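Storing vegetables on the counter, and the artificial set I use to plan it

2021-12-27

Filed under: kitchen, storage

The kitchen in the Mollel flat has one usable run of counter. It is white, it shows every crumb, and until August it held a fruit bowl, a bread bin, a knife block and whatever had come home from the market that week. I have since moved everything except a basket and a cutting board. These are my notes on how the two share the space, with measurements where I took them.

The board first. It is bamboo, a plain rectangular slab built up from strips, some blond and some closer to honey. I bought it from Nukotness, a small kitchen shop that ships in far too much paper. Mine weighs 2,176 grams on the kitchen scale, dry. I mention the weight because it is the reason the board stays out. A board of that mass does not go in and out of a cupboard four times a day, and the one cupboard tall enough for it is over the sink.

Bamboo is hard on knives compared with the softer woods. I find I hone more often than I did with the old board. Against that, it takes up less water, and after four months of use it has not cupped. I oil it with food-grade mineral oil, both faces and all four sides, and leave it standing on edge overnight. The sides matter more than the faces. If one side is skipped, moisture gets in there first and the glue lines are the part that suffers.

The basket is an oval woven wicker one with a small looped handle. It is 470 mm on the long axis, measured outside the rim, and it came from the Pakodska market with no label. Wicker has two properties I wanted in a vegetable basket. Air passes through the sides, and the weave grips the counter a little. Its drawback is cleaning. Soil gets into the weave and stays there, so anything with dirt on it is brushed off before it goes in. I clean the basket itself with a dry paintbrush and then a barely damp cloth, and never put it under the tap.

To work out the layout I used artificial vegetables. I recommend this to anyone who is rearranging a kitchen and does not want to bruise a week of groceries. The set is from Bromemeck and has 19 pieces, in colors slightly brighter than the real thing. Sizes are close enough for planning, apart from the pumpkin, which is closer to a large mandarin. They weigh almost nothing, so they say nothing useful about load, but they do show how much of a basket is taken up by awkward shapes.

The trial load was two bell peppers, a tomato, the small pumpkin and the cucumber. Round pieces go in first and find their own places. The long piece goes in last, across the top.
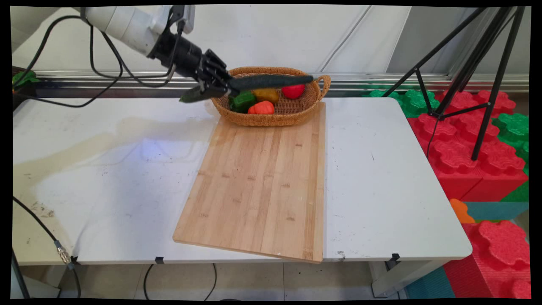

Cucumber last. Basket at the back, overlapping the top edge of the board.

The cucumber is the problem item in any oval basket. Laid along the long axis it rests on the other vegetables and puts its weight on whichever is softest, normally the tomato. Laid across the short axis it sticks out over the counter and gets knocked by an elbow. Stood on end it falls over. I tried all three with the artificial one and then with a real one, and settled on the long axis with the tomato moved out from under it.

The second problem was the overlap. With the basket near the back edge of the surface and the board on the diagonal, the basket comes to sit partly on the board. A basket sitting half on a board has a slight tilt, and whatever is round rolls toward the low end. There are 2 ways to deal with it:

Square the board to the counter and pull it forward. This clears the basket, but the front of the board then projects past the counter and can be leaned on by accident.

Leave the board on the diagonal and shift the basket sideways onto the bare counter. This uses up the space I had been keeping for plates.

I went with the second. The diagonal suits my right arm when I am chopping, and plates can wait on the stove when it is off. A corner of the board may still stick out over the front a little. I check that before cutting anything that needs force, such as squash, and push the board back if it does.

On what belongs in the basket once real vegetables replace the artificial ones: tomatoes yes, until they are cut. Whole squash and small pumpkins yes, and they will outlast everything else in there. Bell peppers for a day or two, then the refrigerator. Cucumbers are debatable. They dislike the coldest part of a refrigerator and go glassy at the back of the bottom shelf, but on the counter they soften fast, and they do worse close to ripe tomatoes. I keep one out if it is going to be eaten the same day. Onions and potatoes are in a different cupboard, in separate bins, and that arrangement has not changed.

I line the bottom with a folded cotton towel in summer, when tomatoes come in soft. In winter I leave it out. The towel traps moisture — I found mold on the underside of one in August — and the tomatoes sold at this time of year are firm enough to sit on bare wicker.

The basket holds up to three days of vegetables for one person who cooks most evenings. Filled past the rim it stops being useful, as the bottom layer is forgotten. I now shop with the basket in mind and buy less at a time, with one more trip a week as the cost.

Still open: a hook for the board on the side of the cupboard, which would need a hole drilled through one corner of the bamboo. I have the bit for it. I have not decided whether the cupboard panel will carry the weight, and the screws that came with the hook are too short in any case.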